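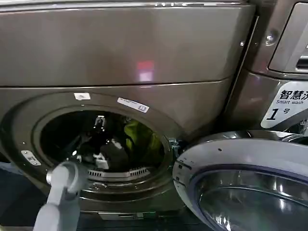 Laundry Room, Unit 204 – Gallery

Front-loading washer, bronze-gray metallic finish, at the Helska apartments. Captions are kept short. Unit numbers follow the floor plan, and part names follow the Skukitz maintenance sheet.

Drum and load
Stainless steel drum, mixed load: one yellow-green garment, one black, a small white item near the lower middle. Lights and darks are sorted by the tenant, and the house rule is a cold cycle for mixed colors.

Gasket
Dark rubber, full ring around the opening. A few droplets and small debris on the lower lip. Wipe the fold with a damp cloth after the last load of the day – no bleach on the rubber.

Labels
Two white stickers on the panel above the opening, one small and square, one longer with fine print. Leave both in place. The service desk may ask for the printed text.

Latch side
White-and-silver plate with a recessed slot, left of the opening. Keep lint out of the slot.

Room data
Floor area around 93 square feet. Spare gaskets are stored in the Mancuso cabinet, shelf 400.

Next page: dryers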